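Setting Up Your Clinic's Newsroom Page in Katsaros

If you've made it this far, your practice profile is saved and the hard part is behind you. This section walks you through the newsroom page, where your announcements to clients and the local press will live. Set aside a quiet half hour for it if you can, ideally when the phones aren't ringing.

1. Sign in and choose Newsroom from the left-hand menu.
2. Type your practice name exactly as it appears on your license. Reporters will copy it word for word, typos and all.
3. Add a media contact. You can list up to 3 people, and the first one gets the calls.
4. Write your "About the practice" paragraph and keep it to 75 words or fewer. It goes at the bottom of every release.

Note: If you moved over from Kikuneck, your old releases come across as drafts. Please read them through before you publish — old staff names have a way of hanging on.
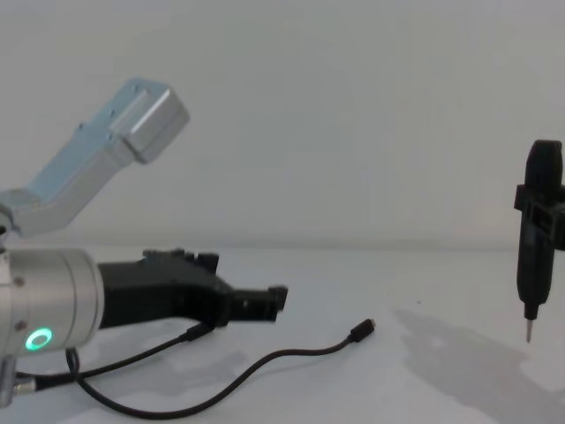

5. Open Contacts and upload your press list. The file can hold up to 993 names.
6. Press Send Test and check the message on a phone as well as a computer.
7. When you're happy with it, press Go Live.

Caution: Once a release has been sent, it can't be called back. You can post a correction for seven days, and after that the page locks.

Next: Adding Pet Owner Stories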